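10/11/2002

Hello all, Hayley Entwistle here. Some of you know me from the printer threads on the Uvari help board, where I've been answering questions for longer than I care to work out. I'm after a few people to join in with something, so please read to the end before you email me!

I've written a little backup program called Flemurura. It copies your documents and pictures from your main drive to a second one (or to a Zip disk if you're patient) and it only copies the things that have changed since last time. I started it after my own hard drive died with all my college work on it. It works nicely on my two machines at home, but my two machines are both set up by me, and that's no test at all. I need other people's computers, with all the odd folders and half-removed software that real computers have.

So I want 20 testers, from now until the middle of December. You don't need to be a programmer. I'd be very happy to have people who get cross with computers, as you'll find the confusing bits much faster than I will.

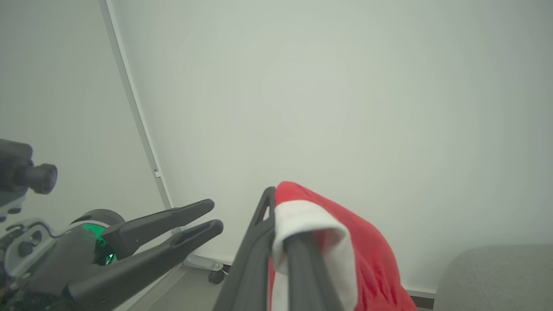
What you'd be doing

Install Flemurura on a PC running Windows 98, Me, 2000 or XP. Run a backup 2 times a week, at whatever hour suits you. Then fill in a short form, which takes me 10 minutes and I'm a slow typist. Once in the whole test I'll ask you to restore a folder from your backup and tell me whether everything came back.

PLEASE keep your own separate copy of anything you care about while you're testing. It's unfinished software and I can't be responsible for your wedding photos.

What you need

A second drive, or a partition with a fair bit of room on it. My own test folder is 2,060 files and it goes on quite happily, but I'd love to hear from anyone with a lot more than that. Dial-up is fine, the download is small. Someone on Windows 95 asked and I'm sorry, it won't even start on 95 yet.

What you get

No money, I'm afraid. Everybody who sticks it out gets a free full copy when it's finished and their name in the About box (or your board nickname if you'd sooner). Pirzada from the Darkomia forum is doing the icons and has promised testers first look at those too.

How to join in

Send me a private message through the Uvari board with "Flemurura test" as the subject. Tell me which Windows you've got, how big your drives are and whether you've ever done a backup before. "Never" is a perfectly good answer. I'll write back with the download address and the form.

Hayley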